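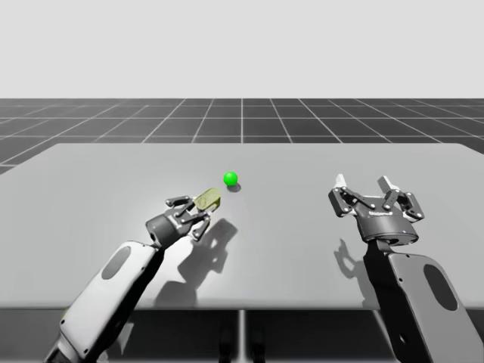

Speaker notes, village hall talk, Flutness
Trilok Rajput, 7/7/22

Slide 1. Title
Say hello, thank Rana for the projector. Forty minutes, then questions. Handout is by the door, one per household please.

Slide 2. Why hedges
Start with the parish map. Karkmont Farm had 2,905 metres of hedge when it was last walked end to end. Most of it is hawthorn and blackthorn, with hazel along the lane. Ask who remembers the lane before the elms went. Give them time, somebody always does.
A hedge left alone turns into a line of trees with gaps at the bottom. Sheep find the gaps first. Cutting it flat every year at the same height does a different kind of damage: you get a knuckle of old wood at the top and nothing new below.

Slide 3. What laying is
Cut most of the way through the stem near the ground, bend it over uphill, keep a strip of bark and sapwood joined. That strip is what feeds it. New shoots come up from the stump in spring.
Names of the parts: pleacher, stake, binder. Spell pleacher, people write it down wrong.
Our style here is single brush. The Dimoline side of the valley does it double brush, stock on both sides. Don't get drawn into which is better.

Slide 4. Tools
Billhook, slasher, mallet, small bow saw. Pass the billhook round with the cover ON.
Chainsaw for anything thicker than your wrist, only if you have the ticket. Thick gloves for blackthorn. Mention the thorn in my thumb, two weeks of antibiotics.

Slide 5. When
Not before September is out, and finished by the end of February. Birds. If the sap is up the stems snap. Avoid hard frost for the same reason.

Slide 6. The Karkmont stretch
We laid 229 metres last winter. Stakes cut from the hazel at the bottom of the same field, so no cost there except time. Gaps planted up with 600 whips, mixed, in guards. Losses were worst at the wet end by the gate. Next time plant that bit in alder and stop being stubborn.
Grant paid for the whips and guards. We still had to find £1,000 for fencing to keep the sheep off the new growth. Say this clearly, people forget the fencing.

Slide 7. Aftercare
Three years without heavy trimming. Weed round the whips in May. Guards off before they strangle the stem. Then trim to an A shape, going up a few inches each time.

Slide 8. Come and try
Training day sheet is on the back table. Boots, old coat, own lunch.
Questions. If asked about ash dieback, ten minutes at most.
Chairs back against the wall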